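Print this page | E-mail this page | 14 shares | 0 comments

Week 6 handout: Corner grasps on cloth
Notes: Mwanahawa Chege. Revised December 1, 2018.

6.1 Detecting the corner

The detector returns a candidate point and an opening angle. A cloth corner lying flat gives two edges that meet in a wide inverted V. Fit a line to each edge separately, then intersect. Do not fit both at once; the solver trades error between them and the apex drifts.

Wood grain is the usual source of false edges. Cathedral figure closes to a point and scores well on the angle test alone. Gate on colour first, then on angle. The Zisham training set has 2542 labelled images, of which 795 are held back for testing.
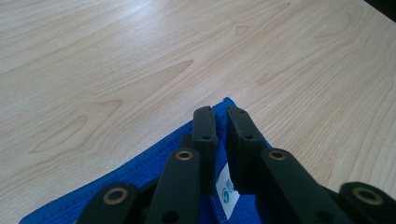
6.2 Closing on the fabric

Approach along the bisector of the opening angle. Run the control loop at 100 Hz and close under position control until the jaw error stops falling, then switch to force control. Fabric bunches between the jaws, so final jaw width is a poor estimate of layer count. Mask the linkage arms before any visual check of the grasp, as they hide much of the cloth near the fingers.

Sewn tags break the colour gate. Fill enclosed holes in the mask before extracting edges.

Exercise: modify the Tikkanen planner node to reject corners with an opening angle under your chosen threshold. Plot rejections against threshold. Submit code and plot to Sharon Barasa.

Related items
Week 5: Camera-to-gripper calibration
Week 7: Folding as a planning problem
Stindisura simulator: install notes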